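羽布張りの機体を、もう一度飛ばすまで

格納庫の奥に置かれた複座の軽飛行機は、翼の骨組みがまだむき出しのままだった。機種はMoncrieff。持ち主は整備士の資格を持つ会社員で、休みのたびにここへ通っている。

「買ったときは、翼の布だけ張り替えれば飛べると思っていました」

前の持ち主が最後に布を張ってから23年。はがしてみると、右翼の小骨に割れが見つかり、後桁の付け根にも接着のはがれがあった。結局、左右とも布を全部落とした。

「左だけ残す手もありましたが、片方を開けて悪ければ、もう片方も開けます。そこは迷いませんでした」

小骨の修理に使った接着剤はResleyの2液型。気温が低いと硬化に時間がかかるので、冬は作業をせず、4月に入ってから再開した。布はSorkovのポリエステルで、アイロンで段階的に縮めていく。温度を上げすぎると後縁がゆがむ。

「最初の昇降舵は失敗して、張り直しました。アイロンの目盛りを信用しすぎたんです。今は温度計を当てて、毎回確かめています」

縫い留めは片翼だけで400か所を超えた。プロペラ後流の当たる範囲は間隔を詰めるため、思ったより数が増えたという。作業は夜8時から始めて、日付が変わる前にやめる。疲れてくると結び目の位置がそろわなくなるからだ。

エンジンは降ろしていない。圧縮を測ったところ、4気筒のうち一つだけ値が低く、57だった。排気弁のすり合わせで様子を見て、それでも戻らなければシリンダーを外すつもりでいる。

「布のほうは手順どおりにやれば進みます。エンジンは開けるまで分かりません。予算も、そっちに残してあります」

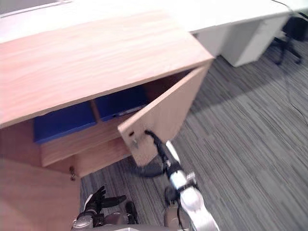

Pluvnessによれば、張り替え後の初飛行で多いのは舵の重さやトリムのずれの相談で、補助翼のすき間を左右でそろえておくだけでもかなり違うそうだ。この機体でも、取り付けのときに左右のすき間を測って記録に残すことにしている。

塗装は銀までで、色はまだ決めていない。重量が増えるのが嫌で、帯も入れないかもしれないと話す。検査の前に重量重心の測定をやり直し、地上滑走を何度か行ってから飛ばす予定だ。

「最初の飛行は朝早く、風のないうちに場周を2周だけ。降りたらカウルを開けて、油漏れを見ます。遠くへ行くのはその後でいいです」

次の作業は左翼の下面のテープ貼りになる。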